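Kairys bedside cabinet, gloss top
Item 3575
Price: 520
In stock: 2

I've been selling small furniture out of our Trekent shop for a good while now, and the Kairys is the piece I end up talking people into most often (sorry, Bhavana, I know you prefer the Osura!). It's a plain little cabinet with two drawers, an open space underneath, and a shiny top that wipes down with a damp cloth. I have one next to my own bed and it holds far more than it should!

It comes in one color, a gray-beige we've always called taupe, and the handles are black bars that go with pretty much anything. You get it fully built, so there's no evening lost to little bags of screws.
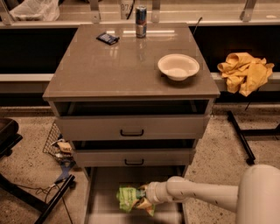

The open space at the bottom is my favorite part. Drawers are great for chargers and reading glasses, but I like having one spot I can reach into half asleep without pulling anything. A green bag of snacks fits down there just fine, and up top you've still got space for a can of something, a snack bar and a shallow bowl for your rings and loose change. The inside of that lower space is light, so small things don't vanish in the dark. One warning: a gloss top shows every reflection, and under bright ceiling lights you'll get pale streaks of shine across it. I love that look, but Alvar can't stand it and bought the matte one.

Delivery is free on orders over 3,000, and otherwise you can pick it up from us at the back door – ring the bell and Arash will help you load it. If you want a pair for both sides of the bed, tell me when you order and I'll set them aside together. Pads for the feet are in the top drawer, so look there before you email me!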